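Food & Drink > Baking > Features

We use cookies to remember your preferences and measure how our pages are read. Accept all / Manage choices

The bun that takes two days

Five in the morning in Brovgate and the street smells of cardamom already. No sign over the door. A light, a steamed-up window, a chalkboard with one word on it. BUNS.

Eulalia Alarcón has been up since two. Flour to the elbows, radio on low. She does not stop to shake hands, just nods at a stool by the flour bins and carries on cutting dough into strips with a wheel that looks older than she is.

Her bakery is called Listia, after a great-aunt's goat. Long story, she says, and doesn't tell it. What she sells is a knotted bun, cardamom and orange peel, a bit of burnt butter in the filling. You can get other things. A rye loaf, a seeded cracker, coffee in a paper cup. People come for the bun.

It takes two days. Day one is the dough: milk, flour, yeast, not much sugar, butter worked in cold and slow. Into the fridge overnight. Day two is rolling, filling, knotting, waiting, baking. She tried doing it in one day when she first opened. "It was fine," she says. "Fine bun. I didn't want to eat a second one."

That seems to be her test for everything. Would you eat a second one.

The cardamom matters more than I'd have guessed. She buys pods, green ones, cracks them in a mortar and picks the seeds out by hand. The pre-ground stuff smells like a drawer, she says. The seeds get crushed rough, so every so often you bite a piece and it goes off in your mouth, cold and hot at once. I had three buns before seven and could have gone on.

Burnt butter, then. She takes it further than most books tell you to. Past gold, past hazelnut, right up to where you'd start to panic. Pan off the heat, straight into a cold bowl, all the dark bits scraped in with it. Let it set soft. Beat in brown sugar, salt, the peel of one orange. A teaspoon of the cardamom. Spread it thin. Thin! Mine leaked all over the tray when I tried it at home, and it leaked because I was greedy.

The knot is the hard part. You fold the sheet in three, cut strips, twist each one till it almost complains, then wrap it twice around two fingers and tuck the tail under. She does one in the time it takes me to find the end of the strip. Mine looked like a dropped scarf. She baked it anyway and ate it standing up.

Last February she sold 2,404 of them, her best month so far. She knows because the till tells her, and because her shoulder does. January was 1,724. Cold months are good. Summer people want ice cream and she can't blame them.

The oven is a Garrido, second hand, three decks, one of which runs hot at the back left. Everything on that deck gets turned at the ten minute mark. She has asked for it to be fixed. It has been fixed. It still runs hot at the back left. Hollis Montoya, who works the bench with her most mornings, puts the buns for their own breakfast there on purpose. Likes the dark edges.

He came from a hotel kitchen, 38 covers on a quiet night and hundreds on a bad one. Says this is harder on the feet and easier on everything else. He is quick, neat, doesn't talk before six. After six he doesn't stop. Sourdough, football, his sister's wedding cake that slid off the back seat on the Trundberg road. They served it with spoons.

By half past seven the line is out the door. School kids, nurses coming off nights, a man who buys 10 and says they're for the office. I ask what happens to the leftovers and they both look at me. There arent any. On the odd wet day a few go into a bread pudding with custard and more orange peel, and that goes by noon.
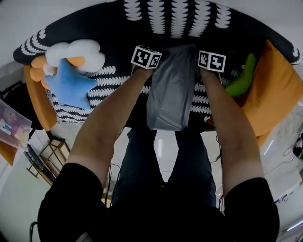 A gray plastic bag, a black patterned cushion and a few plush toys.

If you want to make them at home, a few things she told me while I was in the way. Cold butter in the dough, soft butter in the filling, don't mix those up. Weigh the flour. Give the knotted buns an hour somewhere warm, longer if your kitchen is like mine. They should wobble when you nudge the tray. Egg wash twice, once before the rise and once just before the oven. Hot oven, short bake. Brush with syrup the second they come out and throw the sugar on while its tacky.

And freeze some. Knotted, unbaked, flat on a tray, then into a bag once they're hard. Overnight in the fridge to thaw, an hour on the counter, bake as usual. She was a little embarassed to admit she does this for her own weekends. They come out nearly as good.

She's thinking about a second bun. Plum, maybe, with a bit of black pepper. Hollis is against the pepper. They've been arguing about it for weeks, and there was a test batch cooling on the rack when I left, six with and six without. I took one of each. The pepper one was gone before the bus came.

Get our weekend baking letter, with one recipe and a few good reads. Enter your email to sign up. Unsubscribe whenever you like.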